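ホーム サポート チケット一覧 お知らせ ログイン

件名:Clondodenのカート、登り坂で加速が途切れる
状態:解決済み
対象:Clondoden 二人乗りゴルフカート/Tetidier 走行コントローラー

起票
9月に入ってから、18番へ向かう登りでカートがガクッと息をつくようになりました。アクセルを踏み続けていても一瞬力が抜け、すぐ戻ります。平地では快調そのものです。エラー表示は159。バッテリーは満充電、タイヤの空気圧も確認済みです。大好きな一台なので、ぜひ元気な姿に戻したい!

対応 1
詳しい報告をありがとうございます!担当のKalkidan Alemayehuです。159はペダル側の信号が一瞬読めなかったときに残る記録で、モーター本体の故障とは別の系統です。まず次をお願いします。
・主電源を切り、キーを抜く
・座席下のコネクター(灰色の6極)を抜き差しする
・診断アプリJemalで記録を消し、同じ坂をもう一度走る

返信
抜き差ししました。端子に緑色の粉が少し付いていたので、接点クリーナーで拭いてあります。坂の途中までは絶好調だったのに、上の方でまた159が出ました。Jemalのログを見ると、ペダル開度が50%を超えたあたりで値が飛んでいます。こういうグラフを眺めるのは楽しいですね、つい昼休みが終わるまで見ていました。
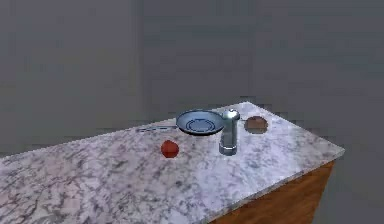
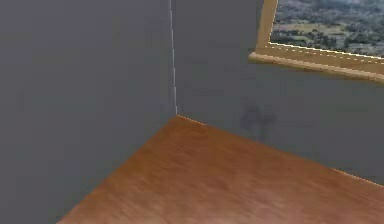
この記事は約3分で読めます

対応 2
すばらしいログです!値が飛ぶ位置が毎回同じなので、ペダルセンサーの摩耗を疑っています。Jemalの「入力モニター」を開き、停車したまま、駐車ブレーキをかけて前後切替を中立にした状態で、ペダルをゆっくり奥まで踏んでみてください。なめらかに上がれば配線、途中で段が付けばセンサーです。

返信
段、はっきり付きました!何度やっても同じ場所です。配線も軽く揺すってみましたが、そちらでは変化なし。

対応 3
センサーで確定としましょう。交換品はStosteroの補修キットに入っています。取り付けボルトは2本、元の向きを写真に残してから外してください。交換後は学習作業が必要です。キーをオンにして、ペダルを全開で5秒、全閉で5秒。Jemalに「完了」と出たら終わりです。コントローラーのファームウェアが32より古い場合は、先に更新をお願いします。古い版では学習値が保存されないことがあります。

返信
ファームウェアは31だったので更新してから交換しました。学習も一回で完了。さっそく18番への坂を往復してきましたが、いやあ、気持ちいい!息つきゼロ、記録もゼロです。下りの回生ブレーキまで滑らかになった気がします(これは気分のせいかも)。

対応 4
最高の報告です!センサーの固定ボルトは、走行1000kmを目安に緩みを見てあげてください。外した古いセンサーはキットの箱に入れて返送いただければ、こちらで分解して摩耗の具合を調べます。結果はこのチケットに追記しますね。

返信
箱に入れました。夕方の便で出します。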